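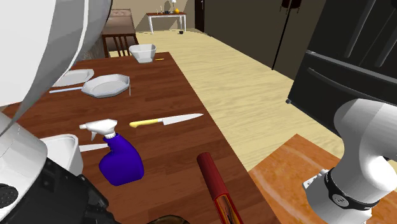
シミュレーター課題の練習には、研究会のパソコンを使わなければいけませんか。
自宅のパソコンでもできます。ただし提出用の記録は、研究会の共有フォルダに保存したものだけを受け付けます。

4. 食卓課題の練習

この章では、ロボット研究会の新入部員が最初に取り組む「食卓課題」の手順を説明します。第3章までの設定を終え、アームが初期姿勢で停止していることを確認してから始めてください。

4.1 課題を読み込む

(1) ランチャー「Amolano」を起動し、チーム名を選択します。個人練習の場合は「Miltwood」を選びます。
(2) 課題一覧から「食卓」を開きます。初回の読み込みには少し時間がかかります。途中でウィンドウを閉じないでください。
(3) 配置番号の欄に「77」と入力し、「適用」を押します。
(4) 手首視点と室内視点の両方が表示されることを確認します。

注記:配置番号を空欄にすると、物の位置が毎回変わります。操作に慣れるまでは必ず番号を指定してください。

4.2 塩入れをつかむ

(1) 速度の上限を「200」に設定します。
(2) 対象の一覧から塩入れを選び、グリッパーを真上に移動させます。
(3) 指を全開にしてから、ゆっくり下ろします。指先がテーブルに触れる手前で止めてください。
(4) 指の向きを、塩入れを両側からはさめる角度に合わせます。
(5) 「閉じる」を押し、把持力の表示が落ち着くまで待ちます。
(6) そのまま垂直に持ち上げます。横方向の移動は、テーブルから十分に離れてから行います。

注意:包丁の近くでは、下ろした状態のまま横に動かさないでください。接触すると減点2となり、記録にも残ります。

つかみ損ねたときは「一つ戻す」で(3)の直前に戻れます。「リセット」を押すと、それまでの記録が消えます。
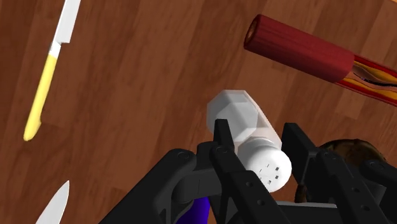 4.3 水槽側での操作

(1) 室内視点に切り替えます。手首視点だけでは、水槽の縁との距離がつかみにくくなります。
(2) アームを一度高く上げ、蛇口を避けて水槽の上へ移動させます。
(3) グリッパーを真下に向けます。手首の角度が傾いている場合は「姿勢補正」を使います。
(4) 縁に当たらないことを確認しながら、指先を水槽の中へ下ろします。
(5) 操作が終わったら真上に引き上げ、初期姿勢に戻します。

注意:肘の関節が可動範囲の限界に近づくと、警告音が鳴ります。鳴ったら手を止め、直前の位置まで戻してください。警告を無視して動かすと、試行は無効になります。

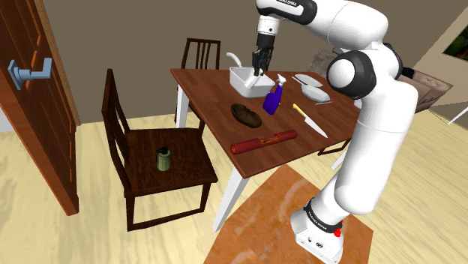
図4-3 水槽側での操作(室内視点)。グリッパーは真下に向ける。

4.4 記録の保存と提出

(1) 「記録を終了」を押し、ファイル名に自分の姓と試行番号を入れます。
(2) 共有フォルダ「Aron」の中の、自分の学年のフォルダに保存します。
(3) 再生画面で最初から最後まで確認します。途中で止まる場合は保存し直してください。
(4) 練習ノートに、配置番号、速度の上限、失敗した手順を記入します。

提出の締め切りは10月の活動初日です。記録1件の長さはおよそ2,941コマまでとし、それより長いものは不要な待ち時間を切り取ってから提出してください。切り取りには再生画面の「範囲指定」を使います。

4.5 うまく動かないとき

塩入れが指の間から滑る
 4.2の(4)に戻り、指の角度を見直してください。速度を下げると改善することもあります。

室内視点が真っ黒になる
 表示設定を「標準」に戻し、課題を読み込み直してください。

「保存先がありません」と表示される
 共有フォルダへの接続が切れています。接続し直してから、もう一度保存してください。

解決しない場合は、操作班のAranka Bognárか、記録担当のDeclan Hebdenに連絡してください。連絡の際は、配置番号と表示されたメッセージを添えてください。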